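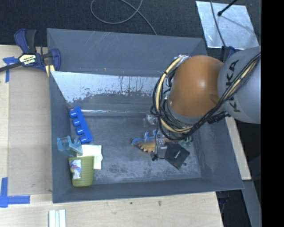
Fig. 4. Arm in the bin, mid-session. Clamp at upper left, tape marks on the panel beside it.

4. Gathering grasp examples

Read section 3 first. If you have skipped it, the arm will find out before you do.

4.1 Before you start

1. Set the grey bin on the tabletop and push it up to its stops.
2. Clamp it at the corners. Tighten by hand, then give the bin a good shove. If it moves, it wasn't clamped.
3. Check the blue tape on the tan panel. If a strip has lifted, replace it along the old line. Do not improve the line.
4. Look over the cable bundle. It should loop freely under the orange part of the arm and stay tied to the hose. Retie anything that sags.

CAUTION: Keep hands, sleeves and lanyards out of the bin whenever the arm is powered. It has been taught to pick up whatever it finds in there.

4.2 Filling the bin

5. Take four to eight objects from the Pedport crate. Mix them: something stiff, something floppy, something see-through, something flat and black that the depth camera will hate.
6. Tip them in from knee height above the rim. Do not arrange them. Dzintra Vanags once spent a morning setting out toys by colour, and we have 142 examples of a very tidy world to show for it.
7. Leave objects that land against the walls. Those are the grasps we are short of.

NOTE: Scuffs and worn patches on the bin walls are fine. Please don't polish them. The model learnt on a scruffy bin and gets confused by a clean one.

4.3 Running a session

8. In Gavix, choose Collect, then New session. Enter your own name – 187 attempts are currently credited to "test test".
9. Press Start and step behind the line.
10. After each attempt, Gavix marks it Held, Dropped or Unsure. Correct it only if you saw the attempt yourself.
11. Tip in a fresh mix after every 20 attempts, or sooner if the arm has pushed everything into one corner and is sulking.
12. Press Pause, and wait for the green light, before reaching in for any reason whatever.

4.4 Ending a session

13. Press Finish and wait for the upload. The set stood at 2,716 attempts on 9/6/20, of which 1,376 were Held.
14. Return the objects to the crate and report breakages to Oğuzhan Dağdelen, who will want to see the pieces.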